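What the scrap yard pays for

Mieczysław Chmielewska started saving metal when he renovated his laundry and ended up with a pile of old copper pipe. The plumber offered to take it away for free. He kept it, drove it to a yard on a Tuesday morning and came home with enough to pay for the new taps.

That was nine years ago. He now keeps a row of tubs along the side of the garage and goes to the yard twice a year. His last load weighed 243 kilos and most of it was steel, the least valuable metal he collects.

Price depends on sorting. A yard pays for the lowest grade in the tub, so a bucket of clean brass with a few steel screws in it may be bought as mixed metal. Chmielewska uses a fridge magnet. If it sticks, the piece goes in with the steel. If it doesn't, he looks at the colour and the weight.

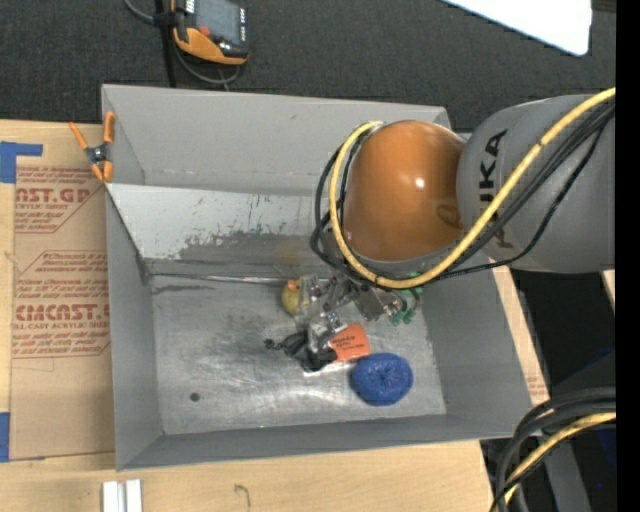 Aluminium causes the most arguments at the counter. Window frames are worth more than cast pieces such as old barbecue lids, and both lose value when they arrive with rubber seals or plastic still attached. Wróbel, the family yard he uses, keeps a bench near the gate where customers can strip their own material before it goes on the scales.

Insulated cable is another matter. Stripping it by hand is slow, and burning off the plastic is illegal and gives off toxic smoke. For thin household cable, most people are better off selling it as it is. Thick cable can be worth an evening with a knife - Chmielewska does his in front of the cricket.

Bring photo identification. Yards have to record who they buy from, and many will only pay by bank transfer. Ring ahead as well, as prices move from week to week and some places won't take loads under 100 kilos at the better rate.

Batteries, gas bottles and anything that has held fuel should be kept apart and mentioned at the gate. Wróbel turns away sealed cylinders unless the valve has been removed by a licensed business.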